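Rarkley Handling Software — Pre-Session Safety and Software Check, Cekstead Room
Checklist with comments, revised March 2020
Filled in by Monique Delaunay

Please read the comments as well as the check marks. I know they run long, and I know some of you skip to the signature line, but most of the trouble we had last November was in the comments before it was anywhere else. If a point says "open," you may still record, but you may not send the data on to the Kontogiannis planner until I have closed it.

1. Room and floor

1.1 Walkway to the door clear: OK
1.2 Cables off the floor or taped flat: OK, with a comment
1.3 Liquids away from the logging computer: OK

Comment on 1.2: The long cable to the logging computer was taped again before I started, and I have asked for a proper cover to go over it. Tape is fine for a short session, but it lifts at the corners after a few days of shoes and somebody will catch a toe in it.

2. Grippers and tracking

2.1 Pads seated and free of lint: OK
2.2 Marker plates tight, no wobble by hand: OK
2.3 Both grippers report the same clock as the logger: OK on second try
2.4 Opening and closing limits match the settings file: OPEN

Comment on 2.3: On the first try one of them was 300 milliseconds behind. Restarting the Riltel sync service cured it — please restart the service and leave the computer itself alone, or you will lose the calibration that took me most of a morning.

Comment on 2.4: The settings file still has the closing limit from the old pads. It does no harm to the person holding the gripper, but the controller will read a thin piece of cloth as "nothing held" and the labels come out wrong. I have a corrected file waiting for review and would be very grateful if someone could look at it this week.

3. Soft goods task, two grippers

3.1 Chair steady before the cloth is picked up: OK
3.2 Sleeves and hair kept away from the closing parts: OK
3.3 Tips approach from different sides: OK
3.4 Perception keeps cloth and strap apart: OPEN

Comment on 3.3 and 3.4: I like the sideways approach very much, with one gripper holding the orange fabric over the chair seat and the other coming in from the right, as it leaves both hands room to back out. The dark gray strap across the fabric is another matter. The segmentation model joins it to the black mesh of the chair, and the planner then believes the cloth is two pieces with a gap between them. Until the new weights are in, mark any grasp near the strap as "uncertain" in the log.

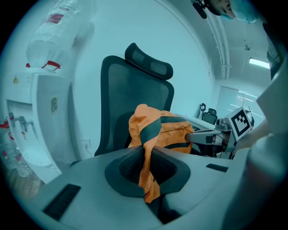 4. Software stop and recovery

4.1 Stop key halts logging and playback: OK
4.2 Playback speed capped in the settings, beyond the operator's reach: OK
4.3 Port 3030 closed to everyone outside the room network: OK
4.4 Planner refuses a plan when tracking is lost: OK, with a comment

Comment on 4.4: I tested it by covering a marker with my hand during playback, and the planner stopped as it should. I did this 6 times and was pleased with every one. The message on the screen, though, only says "state invalid," and a new colleague would have no idea what to do with that. Could we please have it say which marker is missing?

5. Before you leave

5.1 Log closed and copied to the shared drive
5.2 Grippers back on their chargers
5.3 Open points read aloud to whoever has the room next

Open at signing: 2.4 and 3.4.
Recording may go ahead. Hold the data for the planner.

Signed: M. Delaunay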